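Ablauf und Anmeldung einer Gedenkfeier auf dem Campus

Hochschule Zernham – Hilfeforum für Studierende und Beschäftigte
Rubrik: Veranstaltungen und Feierlichkeiten

Chanida Kaewmanee
Sehr geehrte Damen und Herren,
unser Fachbereich bereitet für März eine Gedenkstunde für verstorbene Angehörige der Hochschule vor. Vorgesehen sind eine Ansprache, eine Kranzniederlegung am Gedenkstein und eine Schweigeminute. Wir rechnen mit mehr als 100 Teilnehmenden. Ist die Veranstaltung genehmigungspflichtig, und an welche Stelle ist der Antrag zu richten? Ferner bitte ich um Auskunft, ob bei Regen kurzfristig in das Foyer des Hauses Evstead ausgewichen werden kann und ob Kinder der Angehörigen während der Feier betreut werden.

Veranstaltungsstelle Zernham
Sehr geehrte Frau Kaewmanee,
Gedenkveranstaltungen im Außenbereich sind anzeigepflichtig. Eine Genehmigung ist erforderlich, wenn Tontechnik eingesetzt wird oder Zufahrtswege gesperrt werden sollen. Der Antrag ist spätestens vier Wochen vor dem Termin über das Formular 248 einzureichen. Beizufügen sind ein Ablaufplan, eine Lageskizze und die Benennung einer verantwortlichen Person, die während der gesamten Dauer vor Ort erreichbar ist.

Das Foyer Evstead kann als Ausweichort vorgemerkt werden. Die Entscheidung über die Verlegung trifft die verantwortliche Person am Veranstaltungstag bis 9 Uhr und teilt sie der Pforte telefonisch mit. Die Bestuhlung ist gesondert zu bestellen.
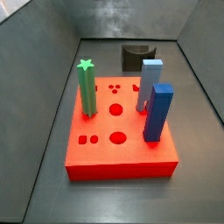 Steckspiel mit grünem Sternprisma

Eine Betreuung von Kindern ist im Familienzimmer des Hauses Dodness möglich. Die Anmeldung erfolgt formlos unter Angabe des Alters der Kinder, letzter Annahmetag ist der Freitag der Vorwoche. Kränze und Gebinde dürfen am Gedenkstein verbleiben – Kerzen nur in geschlossenen Gefäßen.
Mit freundlichen Grüßen
Veranstaltungsstelle

Fachschaft Zaidi
Bei uns hat damals die Anzeige per E-Mail gereicht, allerdings ohne Mikrofon. Das Foyer war schon vergeben, also lieber früh anfragen.

Archiv und Chronik
Ergänzend sei darauf hingewiesen, dass der Gedenkstein seit dem Jahr 2000 an seinem heutigen Platz steht. Sollen Namen verlesen werden, ist zuvor das schriftliche Einverständnis der Angehörigen einzuholen. Einen Vordruck hierfür hält das Archiv bereit.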